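Chapter 14
Machine polishing: before you switch it on

By the end of the chapter you should be able to: read a paint depth gauge, pick a pad and a compound that go together, do a test patch, and know when to stop. The last one is the hard one. Most damage in the workshop is done by people who were nearly finished.

You've already done washing and claying (Chapter 13). If you skipped it, go back. Polishing a dirty panel just grinds the dirt in.

14.1 What you are taking off

Swirls, light scratches, water marks. All of them sit in the clear coat, the top layer. Polishing doesn't fill them. It lowers the paint next to the scratch until the scratch has no edges left to catch the light. So every pass costs you paint. Fresh factory finish on a small van might read 130 microns in total, primer and colour included, and the clear is only a part of that. There's a table of typical readings on page 441, use it.

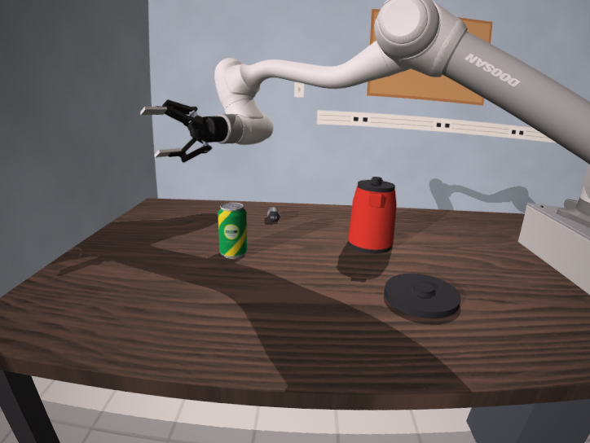 Rudance put it more bluntly when we asked for comments on this section: take the reading first, write it on tape, stick the tape on the panel, and if you can't be bothered with the tape then you can't be bothered with the job. Fair enough. We've kept the tape in.

Readings: take 6 per panel, spread out. One low one matters more than the average. A high one usually means filler or a respray, so go carefully there too, resprayed clear can be softer than you expect and it marks if you look at it wrong.

14.2 Pads and compounds

Foam, wool, microfibre. Foam is where you start. Colours mean nothing between makers: an orange Pruretti pad is a medium cut, an orange Kun pad is for finishing. Read the packet. One compound per pad, always, and label the back of the pad with a marker becuase they all look the same once used.

Start with the mildest pair you have. Test patch, good light, wipe down, look. No change? Go up one step on the compound and leave the pad as it was. Change both and you won't know which one did it.
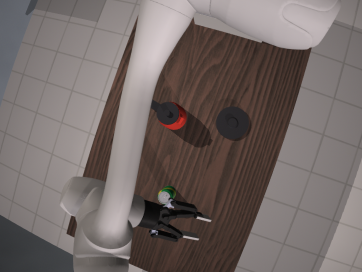
Gillian Tarrow

A word on speed before the practical. Spread the compound at 1,000 rpm on the rotary, then bring it up. Not the other way round. Flung compound gets into the door rubbers and dries white and you'll be there all evening with a toothbrush. Dual-action machines are numbered by setting, no rpm on the dial, so check the book that came with yours.

Edges and body lines: tape them. Paint is thinnest there. Plastic bumpers hold heat so keep moving, and feel the panel with the back of the hand every few passes. Warm, fine. Too hot to rest your hand on, stop.

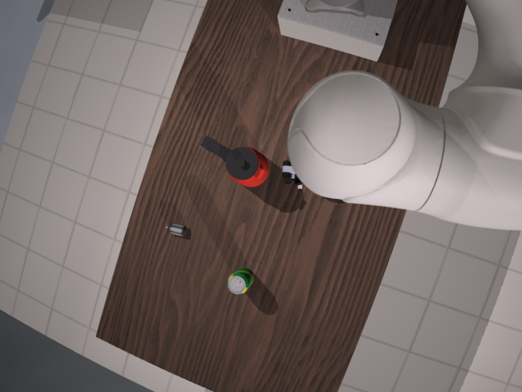
Fig. 14.3 White robot arm above a wooden table

14.3 Practical: the scrap bonnet

You need: a scrap bonnet (Zenance sell them singly, any make will do), depth gauge, masking tape, two foam pads, mild and medium compound, clean cloths, inspection lamp.

Mark the bonnet into squares with tape. Take readings, write them down. Leave the first square alone, it's your comparison. Mild pair on the second square, medium compound on the third, and so on across. Wipe each one with panel wipe before you judge it, oils in the compound hide alot. Then gauge again and fill in the sheet at the end of the chapter.

Keep the bonnet. You'll want it for Chapter 15, wet sanding.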